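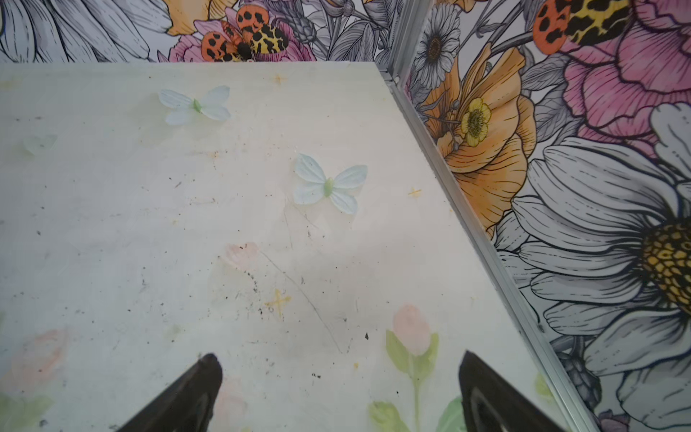 When did leaving a voicemail become rude? Somewhere between the first cell phone with a keypad and the last time your dentist called, and the people who decided it never told the rest of us.

I still leave them. I say who I am, what I want and when I can be reached, and I hang up feeling like a citizen. Then I get a text that says "saw you called, what's up?" I have just spent 30 seconds explaining what's up. It is sitting right there in the phone, next to the flashlight.

My former employer, a flooring distributor called Girnholm, shut off voicemail for the whole Fatmont office in January. The memo said the system held 727 unheard messages. Management took this as proof that voicemail was dead. I took it as proof that 727 customers wanted flooring, but I was in returns and my views were not sought.

The case against voicemail is that it takes too long. You have to dial in, remember a code, and listen to a stranger clear his throat. Fine. But I now belong to a group chat for my street in Ulemside, and last week it took over 30 messages to settle which day the recycling goes out. A voicemail would have done it in one breath, with the wrong day corrected at the end — "no, sorry, the day after" — the way people talk.

I'll grant that most messages are bad. My own run long, and I repeat my number twice in case the first time was a surprise. I once left a hardware store a message that included a recipe. They did call back, though, and they had the hinge.

What I miss is the sound of somebody trying to get to the point. You can hear a person decide how worried to be. A thumbs-up won't give you that, and neither will the little gray dots that appear, stop, appear again and then go off to dinner.

So I plan to keep at it. If you see a missed call from me, there's a message attached. It has three parts, and the last one is the part you need, so please don't hang up during the weather.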